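Community Help > Game Development > Performance

Tile map drops to a crawl when I zoom out

Asked by Cyrill Camenzind

I'm making a small top-down management game, working title Temis. You run a freight depot, place shelves and belts, and send trucks out. It's a hobby project, one person, 2D, built on an engine I mostly wrote myself, so there's no profiler beyond a frame timer in the corner.

Zoomed in, everything is fine. A frame takes 2 or 3 ms. When I zoom all the way out there are almost 3,000 floor tiles on screen, plus props, and the frame time goes up to 15 ms or worse. On my old laptop it's a slideshow.

What I do now: every tile is an object with a position, a texture handle and a draw() method. Each frame I loop over all of them, skip the ones off screen, and call draw() on the rest. Tiles and props use separate PNG files, 392 of them so far. I already tried smaller textures and it made no difference at all.

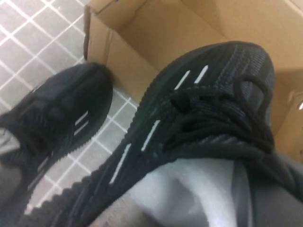 What I've ruled out

Game logic. I turned off the trucks and the pathfinding and the number didn't move.
Vsync. Off.
Particles. There aren't any yet.

Is this just too many tiles, or am I drawing them wrong? I'd like to keep the full zoom out because players need to see the whole depot.

2 answers

Answer by Heloísa Lacerda (accepted)

It isn't too many tiles. A few thousand quads is nothing for any graphics card from the last fifteen years. The time is going into draw calls and texture switches. You have one call per tile, and each time the texture changes the driver has to do extra work. Smaller textures don't help with that, so your test fits.

Do it in this order and measure after each step.

1. Pack the PNGs into one atlas, or a few. Leave a pixel or two of padding around each image and repeat the edge pixels into it, otherwise you'll get thin lines between tiles when the camera sits at a fractional position.

2. Split the map into chunks. I use 24 by 24, so 576 tiles per chunk. Build one vertex buffer per chunk when the map loads and draw the whole chunk with one call.

3. Rebuild a chunk only when something in it changes. Set a dirty flag when the player places or removes a floor tile, then rebuild at the start of the next frame.

4. Cull by chunk and drop the per-tile check.

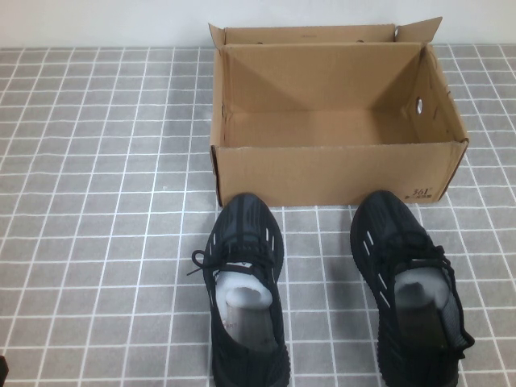
Props need a little more thought than the floor does. They move, they overlap, and they have to be sorted by depth, so don't bake them into the chunk buffers. Put them in a single dynamic batch, sorted by the y position of their base. For a container with an open top, split the sprite in two. Take a cardboard box with its back flap standing up: the flap and the inside go in the back half, the front wall goes in the front half, and whatever the player drops in is drawn between them. Give all three the same base y and a small fixed offset for order. Then it sorts correctly against everything else on the floor.

I went through the same thing on Willance and the floor went from the slowest part of the frame to something I couldn't measure.

Comment from Cyrill Camenzind: Did steps 1 and 2 last night. Full zoom out is under 3 ms now. I do have the thin lines you mentioned, so I'll redo the padding.

Comment from Heloísa Lacerda: Check your mipmaps as well. If they're on, a two pixel border isn't enough when you're zoomed out.

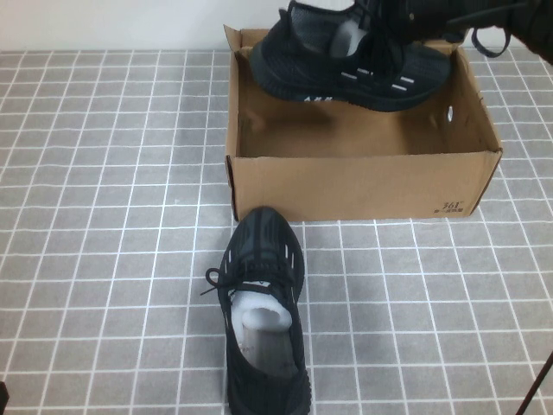 One shoe held over the open box, the other on the tiles in front of it.

Comment from Damian Bachmann: Does the split sprite thing work if the box can be rotated? Mine can face four ways.

Comment from Heloísa Lacerda: Yes, you need a back and a front half for each direction. I name them box_n_back, box_n_front and so on.

Answer by Leopold Pichler

Have you tried a different engine? I moved to Cemstead last January and never had to think about batching. Also you could limit the zoom, most games do that.

Comment from Cyrill Camenzind: I said in the question I want to keep the zoom.

Comment from Elfriede Riedl: Limiting the zoom hides the problem, and it will come back on a bigger monitor. The chunk answer is the right one. If you store the floor in a plain array of tile IDs and get rid of the tile objects, loading gets faster too.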